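So-yul Koo has spent since April collecting demonstrations at Plurbridge, and she would like people to calm down about them. Her target is 200 clean runs per task. The count so far, across everything, is 2975.

"It sounds like a lot until you sort it," she says. "Then you find the same two people doing the same thing in the same corner."

The work is done with hand-held grippers, in a room with desks and office chairs. A person does the task, the tool records it, and a policy called Zana is trained on the result. I asked whether Zana learns the task or just learns the room. Koo took a while to answer.

"Some of both. I can't give you a ratio, and I'd be suspicious of anyone who did."

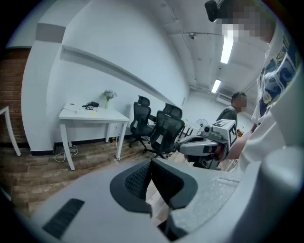 Her colleagues are more cheerful. The company's slides talk about general skills and show a curve going up. Koo has seen the slides. "The curve is measured on our furniture," she says. "Move it to a kitchen and call me."

She throws out plenty: runs where a hand hesitates, runs where tracking drops – and a few she can't explain but doesn't trust. That last group bothers me. If one person's hunch decides what counts as a good example, the machine is learning her taste as well.

"Sure," she says. "Whose should it learn?"

A second site, Odow, is supposed to start recording later. Koo wants different people there, and worse lighting.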